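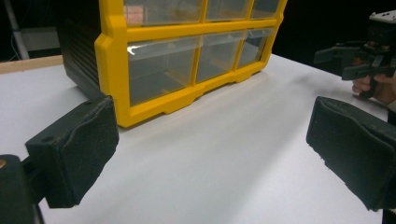 동아리 작업실 살림 요령: 부품 서랍편

로봇 동아리 플루노라(Plunora) 작업실 게시판
2022년 5월 22일 일요일

대회 준비를 하다 보면 로봇 만드는 시간보다 M3 나사 찾는 시간이 더 길다. 작년 10월 대회 때 우리 팀은 출발 2분 전까지 책상 밑을 기어다녔고, 그 나사는 드라이버 끝에 붙어 있었다. 신입 부원은 아래 내용을 읽고, 기존 부원은 읽은 척이라도 해 주기 바란다.

서랍 정하기
자주 쓰는 것은 손이 먼저 가는 아랫줄에 넣는다. 나사, 너트, 와셔, 케이블 타이가 여기 해당한다. 윗줄은 한 달에 한 번 찾을까 말까 한 것들 자리다. '기타'라고 쓴 서랍은 만들지 않는다. 예전에 하나 있었는데 학기 말에 열어 보니 사탕 껍질과 타 버린 모터 드라이버가 사이좋게 들어 있었다.

라벨 붙이기
투명 서랍이라 다 보인다고 우기는 사람이 해마다 나온다. M2.5와 M3를 플라스틱 너머로 구별할 수 있으면 우기셔도 좋다. 종이테이프에 유성펜으로 규격과 길이를 쓰고 손잡이를 피해서 붙인다. 라벨 프린터는 예쁘지만 테이프가 떨어지는 날부터 아무도 라벨을 안 붙인다.

나사 나누기
1,000개들이 봉지를 서랍 하나에 통째로 붓지 말 것. 서랍이 안 열리고, 억지로 열면 그날 오후 일정이 바뀐다. 절반쯤만 채우고 나머지는 봉지째 묶어 창고 선반에 둔다. 바닥에 쏟았을 때는 얇은 비닐봉지로 감싼 자석을 쓴다. 나사가 붙으면 봉지를 뒤집어 벗기면 끝이다. 스테인리스는 잘 안 붙으니 무릎을 꿇어야 한다.

기판과 센서
기판은 정전기 방지 봉투에 넣은 다음 서랍에 넣는다. 죽은 기판은 빨간 펜으로 X표를 하고 따로 모은다. 마놀레(Manole) 팀이 살았는지 죽었는지 모르는 보드를 도로 넣어 두는 바람에 주딕(Zudik) 팀이 이틀 동안 멀쩡한 코드를 고친 일이 있다. 코드는 그 뒤로 더 나빠졌다.

그리퍼 패드 관리
집게 손가락에 붙인 스펀지는 소모품이다. 가장자리가 일어나면 가위로 다듬어 조금 더 쓰고, 물건이 미끄러지기 시작하면 간다. 헌 접착제는 플라스틱 주걱으로 밀고 알코올을 묻힌 천으로 닦는다. 커터칼로 긁으면 접착면에 홈이 생겨 새 패드가 들뜬다. 양쪽을 같이 갈아야 한다. 한쪽만 새것이면 물건이 비스듬히 잡히는데, 꼭 시연할 때 그런다.

흰 책상
납땜은 흰 책상에서 하지 않는다. 연필 자국은 지우개로, 손때는 중성세제를 푼 물에 적셔 꽉 짠 행주로 닦는다. 멜라민 스펀지는 잘 지워지는 대신 광택도 같이 가져가니 구석에 먼저 시험해 본다. 네임펜 자국은 알코올로 되는 데까지만 하고 포기한다.

대여 장부
드라카리스(Drarkaris) 연합전에 가져가는 부품은 장부에 적는다. 지난번 반출 목록은 196개였고 41개가 아직 안 돌아왔다. 주머니, 필통, 겨울 외투를 확인해 주기 바란다. 육각 렌치 2mm를 가진 사람은 밤에 몰래 갖다 놓아도 된다. 서랍은 둘째 줄 맨 왼쪽이다.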